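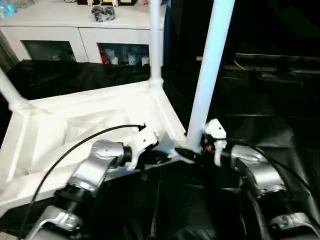 The furniture repair room at Tulloton opened in November with 2 workbenches and a waiting list. It takes in chairs, shelving and small tables from households in Clesville and the villages beyond it, and most of what comes through the door is white, light and sold flat in a box. A frame with a broad moulded base plate and white poles slotted into its corners is typical of the work. The woman who runs the room has repaired furniture for most of her adult life and says she had to learn this kind from scratch.

"I trained on oak and beech," she says. "With those you look for the grain and the glue line. With a pole and a socket you look at the socket. If it has opened up even slightly, the pole leans, and then everything above it leans."

Her first question to anyone bringing something in is whether they have kept the instructions. Few have. She keeps her own set in a filing drawer, 194 sheets so far, sorted by the shape of the connector.

"Makers change the name every year but they don't change the fitting. I can usually find a match in ten minutes. If I can't, I write to Bangash, who supply our spares, and wait."

Pieces are put down on black sheeting before any work begins. She prefers it to blankets, which leave fluff in the joints. A dropped screw can slide into a fold, she admits, and she shakes the sheet out over a tray at the end of each job.

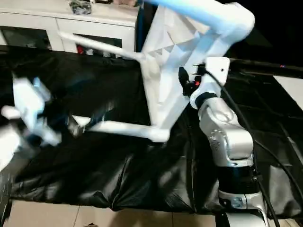 Chairs are the largest part of the work. Legs loosen first, she says, usually the back pair, and people go on sitting on them for months.

"They put a folded bit of card under one foot. That hides it for a while. Then the other three take the strain and I get a chair with 4 bad legs."

She turns each chair over early on and checks the legs one by one from the seat outwards. Slim legs need more care than thick ones. Seats with a shaped or faceted surface are awkward to clamp, and she would sooner hold one by the leg than press on the seat and mark it.

Last year's running costs came to £3669, paid partly by a grant from Carnico and partly by what people leave in the tin. She does not set a price.

"If I charged properly, it would cost more than a new chair, and they'd buy the new chair."

The room is looking for a third bench and would take a second-hand one. Drop-off is by the side door. Please tape any loose screws to the item in a bag.

20 May 2024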